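Stemeck Shared Workshop
Home | Projects | Tickets | Bookings | Contact

Ticket 394: Two-arm station drops or misplaces glassware on rack task
Posted April 29, 2023, by the Stemeck automation desk
Last updated: July

Status: Resolved, with one item carried forward
Project: Cloturwood (home table-clearing build)
Controller: Trodik, two-arm configuration
Affected task: Load and unload of cup drying rack

Reported problem

The member responsible for the Cloturwood build reported that the station could no longer complete the rack task. On unloading, the right gripper closed correctly on the glass but began to rotate it before it was clear of the hook. The loop then caught the inside of the rim, and the rack was pulled toward the front of the table. On loading, the gripper stopped short of the hook and released early. Two glasses were lost before the task was suspended. The fault appeared after the member replaced the training set with new demonstrations recorded at home.

The member requested that the desk determine whether the cause was mechanical, in the controller settings, or in the demonstrations.

Initial checks

The gripper pads were inspected and found to be in good order. The wrist joint was run through its full range with no load and then with a plastic tumbler, and no slip was observed at either stage. The controller was restarted and the Bawa hand-tracking package was reinstalled at the version listed in the workshop notes. The fault remained.

A test with a smooth, straight-sided tumbler in place of the ribbed glass gave a much better result. The early rotation did not occur, although the approach to the hook was still short. This suggested two separate causes, and the ticket was divided accordingly.

Cause A: rotation before clearance

The controller log showed the wrist turn starting while the lift was still in progress. The lift threshold had been set to 1,209 encoder counts in the previous configuration and had returned to its default when the new training set was loaded. The default was chosen for flat objects and does not allow for a hook that extends up into the glass. The previous value was restored, and the turn was made conditional on the lift being complete.

Cause B: poor tracking of the glass

The hand-tracking output was then compared with the recordings. Tracking of both hands was steady for most of each demonstration. Tracking of the glass was not. The position estimate moved between the held glass and its neighbors, and in several recordings it settled on a bright patch of the tabletop.

The demonstrations had been recorded with the rack on a grey marble-patterned table under the ceiling lights. The glasses are clear and ribbed, three of them still hang on the left-hand hooks while another is tilted in the right hand, and the lights reflect from the tabletop as hard white rectangles, one of them just below that hand.
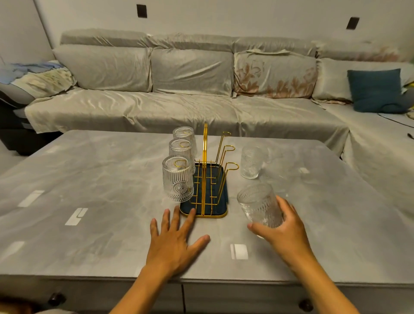
Corrective steps

1. The lift threshold was restored and saved to the project profile, so that loading a new training set does not reset it.

2. The member was asked to record again with a matte cloth over the tabletop and with the overhead lights off. A floor lamp placed to one side was found to be sufficient.

3. Demonstrations in which the position estimate left the glass were removed. Of the 2,000 recordings submitted, 394 were withdrawn on this basis. The remainder were kept and combined with the new ones.

4. The member was advised to keep the free hand in one place until the glass has left the hook. The tracking package assigns the object to the nearer moving hand, and a late movement of the other hand can cause the assignment to change.

5. The rack was fixed to the table with removable putty under the tray for all powered tests. This is now a requirement for any task in which the arm pulls against a freestanding object.

Result

The station was tested again with the ribbed glasses after retraining. Unloading was completed on every attempt in the session, and the rack did not move. Loading was improved but not fully reliable. On the rearmost hook the gripper still approached slightly low, and the rim touched the loop before the glass was seated - no breakage occurred.

Carried forward

The low approach at the rearmost hook remains open under the same ticket number. The desk considers a camera height error to be the most likely cause and has asked the member to repeat the calibration with the board placed at the back of the table as well as the front. Until this is done, powered loading of the rearmost hook is limited to plastic tumblers.

Members using the same controller with a Bawa installation should check the lift threshold after any change of training set.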